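Cable Clutter and Office Productivity: Is There Anything to It?

Project report, Workplace Studies elective, spring term

1. Why we picked this

Our course reader repeats a claim that most of us had heard before: tidy desks make people work better, and the worst kind of mess is cables. Onaro, a company that sells desk trays and cable sleeves, puts a version of it on the front of its catalog. The claim sounds reasonable. It also sounds like something a company that sells cable sleeves would say, so we decided to look at where it comes from and then try a small test of our own.

2. What we read

We followed the claim back through four articles. Three of them cite each other. The fourth cites a talk, and we could not find slides or a recording of the talk anywhere. One article reports that workers "felt calmer" after a desk clean-up, but the workers were asked by the same manager who had ordered the clean-up. We don't think that answer is worth much.

There is better research on clutter in general, mostly about homes and mostly about paper and clothes. It finds some link between mess and stress. It does not say which causes which. A stressed person may simply stop putting things away.

3. What we did

Two offices let us in during February. Tronirgate is an open-plan office with shared tables. Prurkitz has small rooms with doors. We handed out a survey with questions on focus, mood and lost time, and got 57 back. We also walked the floors and wrote down every loose cable on a desk, table or floor. A cable counted as loose if it was not plugged in at both ends, or if it had more slack than a person could close in one hand. That second rule caused arguments and we would drop it if we did this again.

The total came to 317 loose cables across both sites. Tronirgate had most of them. Part of the reason is plain: people there share tables, bring their own chargers and have no drawers.

A coiled cable was the hardest case. Two of us counted a coil as stored, since someone had taken the trouble to wind it up. The others counted it as loose if it was out on a work surface. We ended up going with the second group, which raised the total.

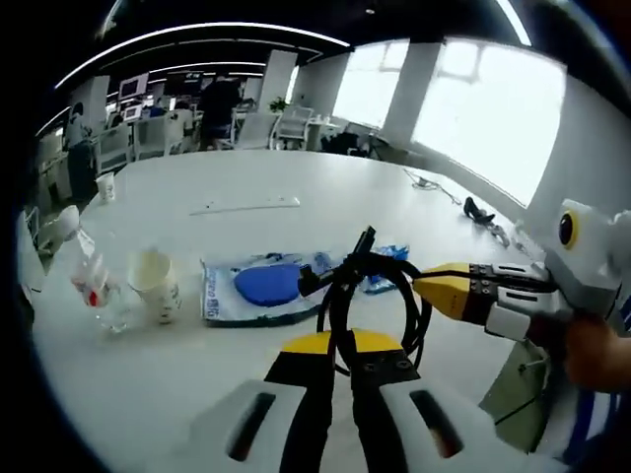 Counting a coil the same as a tangle makes no sense to me, wrote Londoño in the margin of our draft, because a coil can be picked up and moved in a second and a tangle can't. If the idea is that mess costs people time, then count the mess that costs time. The same note asked whether we had checked our total with coils left out. We had not. When we went back to our sheets, we found that only the Prurkitz pages marked coils separately, so we can't redo the number for the other site. This is a real hole in the project.

4. What we found

Not much. People at Tronirgate reported slightly worse focus than people at Prurkitz. Before anyone blames the cables, remember that one office is open-plan and the other has doors. Noise came up again and again in the comments. Cables were mentioned in four comments, and two of those were complaints that a charger had gone missing, so the problem was too few cables.

Inside each office we compared people with cluttered desks and people with clear ones. We could see no pattern. At Prurkitz the person with the most cables on the desk also gave the highest focus score on the whole survey.

5. Problems with our own work

We knew what we were looking for, and so did the people filling in the survey, because the title was printed at the top. One walk-through was done at 9 a.m. and the other after lunch, when more laptops were out. The sample is small. Two offices can't stand in for all offices, and these two said yes to students, which may make them unusual already.

6. Where that leaves the claim

We can't say cable clutter has no effect. We can say that the sources we were given don't show one, and that our own numbers don't either. If we had another term, we would leave the cables alone and measure noise, with a proper meter and a survey that doesn't give away the question in its title.

The blank survey form and the count sheets are in the appendix. The Tronirgate sheets are hard to read in places.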